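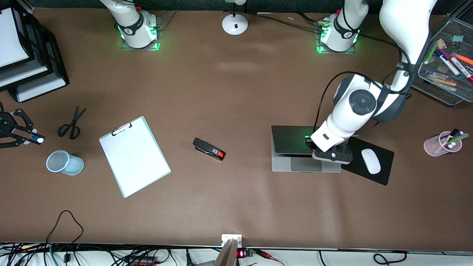
Anqi Lu says I should write down the desk stuff, and that if I leave out the tape she'll come over and add it herself. Fine, Anqi, the tape is in here!

So, tips from our robotics club for anybody whose kid (or self) is trying to teach an arm to tidy a desk. Our entry for the Karkden meet in December is desk clearing: pens in the cup, stapler in its spot, papers squared up, laptop shut. I run the bench at the Fondham club, and I've learned more about keeping an ordinary desk neat this fall than in all my years of owning one.

Give everything a home first. We wasted two whole evenings because the team kept arguing over where the scissors went. Now there's a bit of painter's tape on the table for each item, with the name in marker. I did the same thing in my kitchen junk drawer and it has stayed tidy ever since, which is a small miracle in my house.

Painter's tape, by the way, and never masking tape. Masking tape left in place for a month comes up in shreds, and then you're scrubbing with cooking oil and a rag. (That does work. Leave the oil on a few minutes, then dish soap.)

Mesh pencil cups tip over if you breathe on them. Drop a few big washers in the bottom, or a dab of poster putty underneath. We practice with cups on their sides too, the way you'd find them on a real desk.

Cap your markers before every run and store them flat. Willy Nijs bought us a box of 200 and I'd like them to see the new year.

Close the laptop lid gently and check the keyboard first! A pencil left on the keys can crack a screen, whoever is doing the closing. Use an old laptop for practice if you can get one. Ours is a hand-me-down and I sleep better for it.

Cables: bundle them with hook-and-loop strips, not zip ties, as you'll be undoing them again by the next meeting. Label both ends. Keep the power strip switch where you can reach it without leaning over the arms, and make sure every kid knows which one it is.

Last thing, set a timer for 30 minutes and then stretch, look at something far away, eat a cracker. Away from the bench, please. Crumbs in a gripper are no fun, and Willy still has my good brush.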